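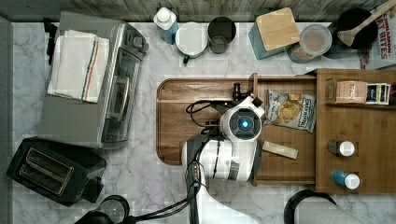

A reader commented on the January post that cutting the pauses out of demonstrations is cheating, and that if a person hesitates before a grasp, the hesitation is part of the skill and the policy ought to learn it. I said I'd test it. The results are below, and the reader was partly right.

Some background for anyone who skipped January. We train a policy called Estent on kitchen counter work at Ineo. A person drives the arm through a task, we record it, and the policy learns to predict the next short stretch of motion from the camera views and the joint positions. The trouble is that people stop a lot. They stop to check the depth of the gripper, to scratch their nose, to think. A policy trained on all of that learns that the most likely thing to do when the arm is still is to keep it still. Ours would get above an object and hang there until the trial timed out.

So I wrote a small script, Kalness, that finds stretches where the arm hardly moves and deletes them. The first version had one threshold for everything. If the joint speed stayed under it for longer than half a second, the stretch went.

The January set had 1,803 episodes across 17 tasks. Before doing anything about pauses, I threw out the ones with dropped camera frames, bad time stamps or a task that was abandoned halfway. That left 1,418. I trained Estent three ways on what was left: no trimming, full trimming, and a version I'll get to in a minute. The network, the training length and the random seeds were the same for all three.

Full trimming did what I expected on the simple moves. Picking up a block and putting it down somewhere else on the cutting board got faster, and the hanging in midair was mostly gone. Bags were also better. A chip bag is a nuisance to grasp with short fingers, and the untrimmed policy spent most of its time above the bag doing nothing.

Then I went through the tasks one at a time, and 7 of them had gotten worse. They had something in common. All of them had a step where the operator has to wait for the world to do something: a lid has to settle, a towel has to stop swinging, the gripper has to finish closing before the arm lifts. In the recordings those waits look exactly like someone scratching their nose. The arm is still either way. Kalness deleted them, and the policy learned to lift while the fingers were still on their way in. 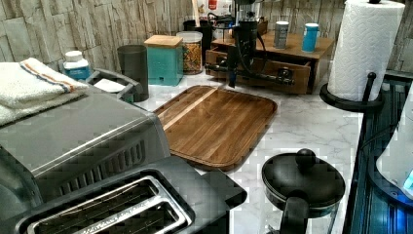 The fix is not clever. The third version keeps a pause if the gripper opening changes during it or in the half second before it, and trims everything else. I also added a check on the camera images. If anything close to the gripper is moving while the arm is still, the pause stays. On a crowded counter this check is touchy. Our cables shift a little after every big move, and at first it kept a lot of pauses only on account of a cable. I masked out a strip of the wrist view where the cables usually show up and that took care of most of it.

With those two rules, the tasks that had gotten worse came back to where they were without trimming, and a couple ended up slightly better. The simple moves kept their speed. I don't have enough trials per task to say much about the small differences, so I won't.

On the comment itself: the pauses that carry information should stay, and I was wrong to treat them all alike. I still don't think the thinking pauses help. I tried putting only those back in, and the hanging returned in the same places as before, usually right above the object.

Things I haven't done. I haven't tried giving the policy a longer history, which might let it tell a wait from a stall without any trimming at all. I haven't tested on a second counter. Everything here comes from one kitchen and a small group of operators, and one of them pauses a lot more than the others, so the thresholds may be tuned to that person more than I'd like.

The updated Kalness script went up Wed 2 March. The old single threshold is still in there as an option, but it's off by default. If you pulled the January version, retrim from the raw recordings, as the old one wrote over the time stamps and you can't get the waits back from its output.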